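Service Robotics for the Home
Handout 6: Looking at a kit on offer – the Cletamis bedroom tidying package

Read before the seminar. Bring the rental sheet from Handout 5.

6.1 What is being sold

Cletamis offers a mobile base with one arm, a gripper and two cameras, one at the head and one at the wrist. The control software is Funus. The kit can be rented for 700 pounds a month or bought outright at a price given on request. Rental covers 10 hours of remote support. Extra gripper pads come under the Kombo accessory list and are charged separately.

The seller's task list has 33 entries. We are concerned with three of them: picking clothes off a bed, straightening a duvet, and stopping for a person.

6.2 The working area

A bedroom is harder than a kitchen worktop. Cloth has no fixed shape, and the edge of a bed is often hidden by what hangs over it. People also walk through. 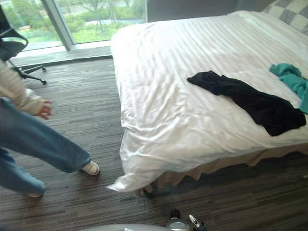
Fig. 6.1 Head camera. Clothing on the duvet, person to the left of the bed.

Note the following for your own assessment:

The duvet hangs down at the near corner and the skirt below it is loose. A planner that takes the lowest cloth as the edge of the mattress will put the edge in the wrong place.

The black garment could be a top or trousers. Funus asks for a garment type before it folds, so an unsure label matters. For picking up alone it does not.

Pale cloth on a pale bed is not tested here. Ask the seller for it.

6.3 The wrist camera

The brochure says the wrist camera runs at the same rate as the head camera. It gives no exposure time, and exposure is what decides whether a close view is of any use. Dark hair and a teal garment take up most of Fig. 6.2, and every edge in them is smeared.

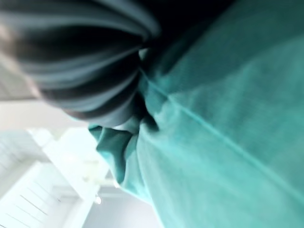 Fig. 6.2 Wrist camera, person at close range.

Stopping distance is quoted by Cletamis as 200 mm at normal speed. The data sheet does not say which sensor the figure depends on. If it is the wrist camera, consider what a person detector would have to work with in a view like this: no face, a seam across the cloth, some collar folds, and a bright white area at one side with little detail left in it beyond some thin dark lines. Fikeck, the competing kit, lists a separate proximity sensor on the arm – compare the two sheets before answering question 2.

6.4 For the seminar

1. Which of the three tasks would you accept on the head camera alone?
2. Write one question to the seller about stopping distance. It should have a number as its answer.
3. Work out the rental cost for a four-month trial, without Kombo items.

Written answers are due in September, one side of A4.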